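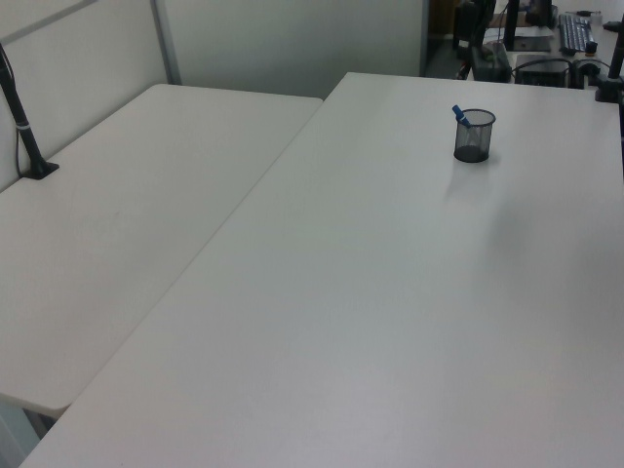 에이리니 미하일리디스 님께

안녕하세요! 알티투라(Altitura) 세 번째 진행 보고서 보내드려요. 지난번 보고서가 너무 딱딱하다고 하셔서 이번엔 그냥 제 말투대로 씁니다. 표는 따로 엑셀로 보냈으니까 숫자만 필요하시면 그쪽을 보셔도 돼요.

제일 먼저 말씀드릴 건 웬포트(Wenport) 지역이 드디어 처음부터 끝까지 플레이된다는 거예요. 항구에서 시작해서 절벽 승강기를 타고 종탑까지 올라가는 구간인데, 12월까지만 해도 승강기에서 내리는 순간 캐릭터가 바닥 밑으로 쑥 빠졌거든요. 충돌 판정이 한 프레임 늦게 켜지는 문제였고, 이걸 찾는 데 꼬박 엿새가 걸렸어요. 고친 코드는 딱 두 줄입니다(허무했어요).

전투 쪽은 절반쯤 왔어요. 주인공의 갈고리 기술은 12개 중에 아홉 개가 들어갔고, 나머지 세 개는 애니메이션을 기다리는 중이에요. 갈고리로 적을 끌어당기는 기술은 테스터 반응이 정말 좋았는데, 반대로 내가 적 쪽으로 날아가는 기술은 다들 멀미가 난다고 하네요. 카메라를 천천히 따라오게 바꿨더니 이번엔 답답하다는 말이 나와서, 옵션 메뉴에 카메라 속도 슬라이더를 넣기로 했습니다. 기본값은 아직 못 정했어요.

첫 번째 보스 프사라스(Psarras)는 늙은 어부인데 2단계에서 그물을 던져요. 체력을 2000으로 잡았더니 너무 오래 걸린다는 의견이 많았어요. 체력을 깎을까 하다가 그물을 갈고리로 되받아치면 크게 비틀거리게 만들었고, 이게 훨씬 재밌어요! 다만 되받아치는 타이밍을 알려주는 소리가 배경음악에 묻혀서 효과음을 다시 만들고 있습니다. 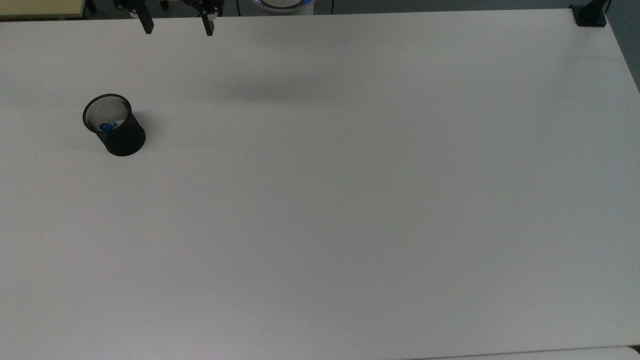 비공개 테스트 얘기도 해야죠. 키는 482개가 나갔고, 설문은 생각보다 길게 써주신 분들이 많아서 읽는 데만 한참 걸렸어요. 불만 1위는 저장이었어요. 모닥불에서만 저장되는 게 불편하다는 얘기인데, 저도 집에서 해보다가 두 번이나 짜증을 냈기 때문에 할 말이 없습니다. 다음 빌드부터는 모닥불 말고 지역 입구에서도 자동 저장돼요. 2위는 지도 글씨 크기였고 이건 벌써 키웠어요.

이피게네이아 차네토스 님이 맡으신 대본은 웬포트 분량이 다 끝났어요. 등대지기 대사가 원래 계획보다 많이 늘었는데, 읽어보시면 왜 하나도 못 뺐는지 아실 거예요. 대신 시장 골목의 잡담은 줄였고요. 영어 번역은 아직 시작을 못 했습니다. 번역자분께 용어집을 먼저 드려야 하는데 기술 이름이 자꾸 바뀌어서... 이건 제 탓이에요. 이름은 이번 달 안에 확정할게요.

늦어지는 것도 적어둡니다. 멕켁스(Mekex) 지하 광산은 원래 이번 보고서에 들어갔어야 하는데 아직 회색 상자 상태예요. 동선은 다 잡혔고 뛰어다닐 수도 있지만 조명이랑 적 배치가 없어요. 광차 구간은 재미가 없어서 한 번 갈아엎었고, 지금은 광차 위에서 갈고리로 선로를 바꾸는 방식으로 다시 만들고 있어요. 3주 정도 밀릴 것 같습니다. 전체 출시 일정은 아직 건드리지 않아도 된다고 보는데, 다음 보고 때도 광산이 회색이면 그땐 일정 얘기를 제대로 나눠야 할 것 같아요.

돈 얘기는 짧게요. 이번 분기는 예산 안에서 끝났고, 음악 쪽에서 조금 남은 걸 효과음 외주로 돌리고 싶어요. 항목 간 이동이라 승인이 필요하다고 알고 있는데, 메일로 괜찮다고만 답해주시면 되는지 아니면 양식이 따로 있는지 알려주세요.

다음 보고 전까지 할 일은 이렇습니다.
남은 갈고리 기술 세 개 넣기
프사라스전 효과음 교체
광산 조명 1차 작업
컨트롤러 키 변경 메뉴 (테스터분들께 약속한 거라 꼭 해야 해요)
용어집 확정해서 번역자분께 전달

새 빌드는 늘 쓰던 폴더에 올려놨어요. 종탑 꼭대기에서 종을 여섯 번 치면 뭐가 나오는데, 아직 미완성이니까 소문은 내지 말아주세요. 혹시 승강기에서 또 떨어지시면 로그 파일이랑 같이 바로 보내주시고요!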